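Suche Suchbegriff eingeben Los

Drirum Lauftreff - Rundbrief Dezember

Laktatstufentest im Winter: Ablauf, Auswertung, Trainingsbereiche

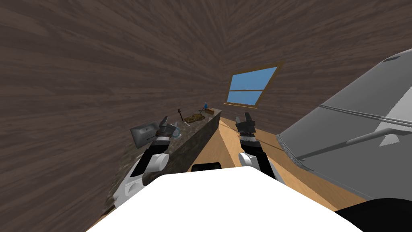
Warum der Termin in den Dezember fällt

Die Grundlagenphase beginnt bei den meisten Mitgliedern nach der Saisonpause. Trainingsbereiche aus dem Frühjahr sind zu diesem Zeitpunkt nur noch eingeschränkt brauchbar, weil sich die Schwellengeschwindigkeit nach mehreren Wochen mit reduziertem Umfang verschiebt. Der Stufentest liefert neue Ausgangswerte. Die Leitung hat wie im Vorjahr Zdislava Tichý, die Blutabnahme am Ohrläppchen übernimmt Margaux Aubert.

Protokoll

Getestet wird auf dem Laufband bei einem Prozent Steigung. Einstieg bei 8 km/h, Stufendauer vier Minuten, Steigerung um 1,5 km/h. Zwischen den Stufen wird das Band für 30 Sekunden angehalten. Abgebrochen wird bei subjektiver Ausbelastung, bei Beschwerden oder auf Anweisung der Testleitung. Wer unter 45 Minuten auf zehn Kilometer läuft, kann bei 10 km/h einsteigen - bitte bei der Anmeldung angeben.

Vorbereitung

Am Vortag keine Intervalle und kein Krafttraining für die Beine. Die letzte größere Mahlzeit sollte drei Stunden zurückliegen, kohlenhydratarme Kost in den Tagen davor verfälscht die Laktatwerte nach unten. Eigener Brustgurt ist mitzubringen, Handgelenkmessung wird nicht ausgewertet. Mit Infekt oder unter Antibiotika wird nicht getestet.

Auswertung an einem Beispiel

Vojtěch Hájek hat der Veröffentlichung seiner Werte zugestimmt. Ruhepuls 49, Herzfrequenz am Ende der ersten Stufe 128, am Ende der Stufe mit 14 km/h 177. Die individuelle Schwelle liegt nach der Auswertung bei 13,1 km/h, das entspricht einem Tempo von 4:35 min/km. Der lockere Dauerlauf ergibt sich daraus mit 5:45 bis 6:15 min/km. Er war im Herbst fast durchgehend mit 5:20 unterwegs, also in einem Bereich, der für Regeneration zu schnell und für Schwellentraining zu langsam ist.

Die Herzfrequenzen sind nicht auf andere Personen übertragbar. Auch die Formel "220 minus Lebensalter" ersetzt den Test nicht, die Abweichungen im Einzelfall sind erheblich.

Anmeldung

Es stehen 19 Plätze zur Verfügung. Anmeldungen nimmt Sabina Hrnčiar entgegen, Beginn der ersten Gruppe ist 17:30 Uhr. Die Ergebnisse gehen innerhalb einer Woche als Tabelle und Kurve zu. Fragen zur Umsetzung im Trainingsplan beantwortet Şükran Uçar nach der Dienstrunde um den Waltside - ein Wiederholungstest ist vor Beginn der Wettkampfphase vorgesehen.

Kontakt | © Drirum Lauftreff | Nach oben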